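How I Make Up the Bottom Bunk Without Bumping My Head

24/01/2026

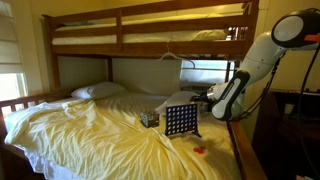 The bottom bunk with its wrinkly yellow duvet, and a hanger on the rail up top.

I've made this bed in every wrong order there is, so here's the one I stick with now!

Pull the duvet and both pillows off first and dump them on a chair. Kneel on the mattress (don't stoop from the floor, your back will hate you) and do the two wall corners of the fitted sheet. Then back out and tuck the front ones.

Pillows go in next, against the wall. For the duvet, grab the far corners, crawl in, drop them, and shake the rest toward you from outside the bed. Smooth it with your forearm and let a little hang over the front.

I keep a hanger hooked under the top bunk for tomorrow's shirt. Move it before you start, it gets you right in the ear.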